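FOR IMMEDIATE RELEASE

Plarnimwood opens its Rovport finishing room to the public this June

Hi, I'm Kerubo Waweru, and I run Plarnimwood, a small table refinishing shop in Rovport. I've never written a press release before (my sister says it shows), but we have news and I can't sit on it any longer! Starting in June, we're opening our doors every Saturday for Penow, a free walk-in clinic for tired old tables. 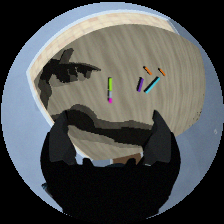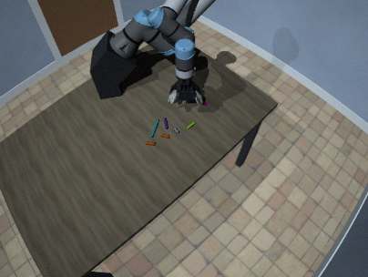 Wood grain, streaks and all.

What Penow is

You bring in a table, or a leaf, or just a drawer front if that's all you can carry on the bus. We look at it together, figure out what's on it, and talk through what you could do with it at home. Then you get a bench, sandpaper, rags and a small jar of our house oil to try on a test patch. You keep whatever is left in the jar.

I started doing this by accident. A neighbor caught me unloading the van and asked why her dining table had gone sticky, and we ended up on the sidewalk for an hour talking about old wax and furniture polish. Then her cousin came by with a coffee table. Then the cousin's landlord. After that I figured we might as well put up a sign and get some chairs in.

The oil

The oil is called Negussie, and we've been mixing it in the back for our own jobs for 4 years. It goes on thin and dries to a low sheen, and it doesn't turn gray-brown wood orange, my pet peeve with most of what I used to buy. We've bottled 1,000 jars for the summer. They'll be $19 each at the counter, and people who come to the clinic get the small one free, as I said.

Please don't put it on a cutting board. I love it, but it's a furniture oil and I want you to use something made for food.

Before you come

Wipe the table down with a damp cloth the night before and let it dry. If there's a label or a stamp underneath, leave it alone, I want to see it! Painted pieces are welcome, but if you think the paint is really old, call first and don't sand it. We have a test kit here and I'd much sooner use that than have you breathing dust in the kitchen.

We can't take pianos. I've been asked twice now. We also can't do veneer repairs on the spot, though I'm happy to look at the damage and tell you whether it's worth fixing.

Where and when

We're at 597 Rovport Road, with the loading door around the side. Doors open at 9 a.m. on Saturday and I stop taking new pieces at 2 p.m. so everyone has time to finish. No appointment needed. Kids are fine as long as they stay out of the spray room, and there's a box of offcuts for them to sand until their arms get tired.

For reporters

Come by any weekday morning if you want to talk or watch a top get stripped. I'm usually in the shop by 7, and I'm easier to catch before lunch than after. Wear shoes you don't care about.

Media contact: Kerubo Waweru, Plarnimwood, Rovport

###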